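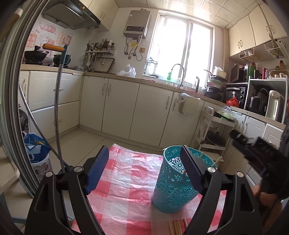
Drostbridge approves first order of hand-held grippers for home kitchen work

Drostbridge will buy 126 hand-held grippers over the next budget year, the company's equipment group decided on Tuesday. The order is the largest single purchase the robotics firm has made for its household program, and it replaces an earlier plan to put most of the money into fixed arms.

The grippers are used in pairs, one in each hand, by people doing ordinary chores in their own kitchens. Recordings from that work are used to train the software that runs the company's robots. Typical tasks are small ones, such as handling chopsticks and a utensil holder at a kitchen table.

Wendelin Mayrhofer, who manages purchasing at Drostbridge, said the unit price came in at $2,870, including a charger, a carrying case and one spare set of finger pads. The budget had allowed for a higher figure, and the difference will go toward repairs.

"Pads are what we run out of," Mayrhofer said. "Last year we treated them as office supplies and ordered them when somebody complained. This time they have their own line."

The supplier is Lerkik, which also built the trial units. A second bidder, Aoun, offered a lighter model with a longer delivery time. Hubert Ammann, who ran the comparison, said both models passed the grip tests and that the choice came down to delivery and parts. Aoun could not promise replacement fingers within the same quarter. Lerkik keeps them in stock.

The trial ran in 208 homes and ended in August. Crews were told to leave the kitchens as they found them, with the family's own cookware, tablecloths and storage in place. That caused some planning trouble. Many of the kitchens were compact, and two people with equipment could not always stand at the table and leave a path to the sink. The new plan sends one operator per home and moves the second crew member to a support role by phone.

Saodah Ngui, who schedules the home visits, had asked for that change in the spring. She said visits now take less time to set up, and households are more willing to book a second one.

"People have dinner to cook," she said. "If we say we'll be out by four, we need to be out by four."

Not everything on the wish list was approved. A request for a van was put off, and so was a storage system for the calibration stands. Emil Rainer, who looks after the budget, said the van could come back if rental costs keep rising – the company now rents by the day – but that he would want a full winter of receipts first.

Drostbridge also set aside money for Nomonness, the inventory program it uses to track equipment. Each gripper will get its own record, with hours of use, pad changes and repairs. During the trial the left and right units of a pair were logged together, which made it hard to tell which one was wearing out faster.

Delivery will be split into 6 shipments. The first goes to crews already working in homes, and the later ones depend on how quickly new operators can be trained. Dušan Mladenović, who leads the training, said a new operator needs two days of practice before a first home visit, and that thin items such as chopsticks take up most of the second day.

Lerkik will service the units for the first year under the purchase price. After that, Drostbridge can renew the service contract or do the work in its own shop. Mayrhofer said a decision on that is due before the last shipment arrives.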